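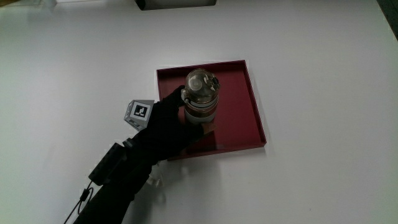 *Glove, bottle, tray. Most of our spring went like this.*

I've been helping with the robotics club at Sutness for a good while now, and every year some parent asks me when the kids are going to "build the robot." Fair question! I used to ask it myself. This year my answer was that we mostly weren't going to, and I'd like to make the case for that, because I think school clubs have gotten a little stuck on building.

We have 19 students. For years the plan was the same: enter the Stestomside meet, spend the fall arguing over wheels, spend the winter bolting things together, and then watch four kids drive while the other fifteen stood behind the rope eating chips. I liked those four kids. I also noticed that it was the same sort of kid every year, the one who showed up already knowing what a servo was.

So we skipped the meet and did a project we named Skamow (a typo on a sign-up sheet, and it stuck). The idea is simple enough. You pick something up and set it down, over and over, and record how you did it, so that a learning program has examples to copy from. Then you go through every recording and decide whether it's any good. The students made 3,360 of them and kept 2,239. I wrote those two numbers on the whiteboard and they started a better conversation than anything I've ever planned.

Why throw out so many? Well, who says it's bad? Is a slow grab bad? What if you bump the tray and then fix it? Jirayu Petchrat wanted to keep all the fumbles, on the grounds that people fumble and a robot had better know how to recover. Half the room disagreed, loudly. They went at it until the late bus came, and I've never once seen a room argue like that over a wheel.
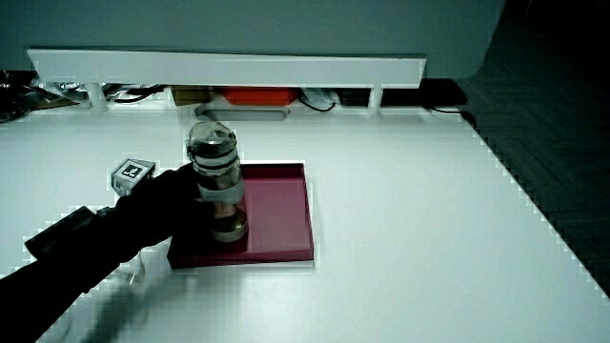

My favorite argument was about whether doing the job by hand and doing it with a tool should count as the same job. Your hand is so good that you stop noticing it. You reach, you squeeze, you're done. Then you try it with the black gripper, with its long body and that little marker cube perched up top, and you have to think about where the jaws go and how to bring a round, slippery-looking thing over the wall of a tray. Kids who had never said a word in club suddenly had opinions about angles. One ninth grader rewrote our whole instruction sheet in June, and it's much better than mine was (mine had 17 steps, and apparently I'd skipped the one where you let go).

Now, Charoen Chuensuk, who coached with me through the meet years, thinks I've sucked the fun out of it. He says kids join a robotics club to see something zoom across a floor, and that nobody's eyes light up over a bottle. He has a point and I won't pretend he doesn't. Some afternoons were dull. We lost a couple of members to the drone people down the hall, and I miss the bus ride to Stestomside, singing and all.
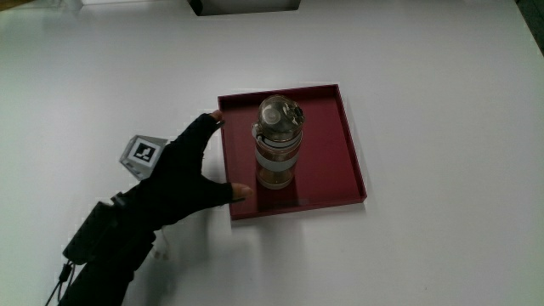

*Fingers together, thumb way out. We spent a whole afternoon on thumbs.*

But I'd ask Charoen to think about who got to do the work. With one competition robot, there's one set of controls and a line of kids waiting. With a table, a tray and a bottle, everybody gets a turn, and the next kid gets one two minutes later. The sorting got shared out too, and some of our sharpest eyes belonged to students who'd told me flat out that they weren't "tech people." They could spot a sloppy grip before I'd found my glasses.

I also think it's closer to what the field is like these days. Somebody has to make the examples and somebody has to decide which ones are worth learning from. I'd like our kids to know that those are people making judgment calls, and that they could be those people.

We may go back to the meet eventually. The Steiner classroom still has our old chassis on top of a cabinet, and a few of the seniors look at it fondly. If they want to enter, I'll sign the form and drive the van. I'm keeping the table up either way, and Jirayu has already asked if next year we can do fumbles on purpose.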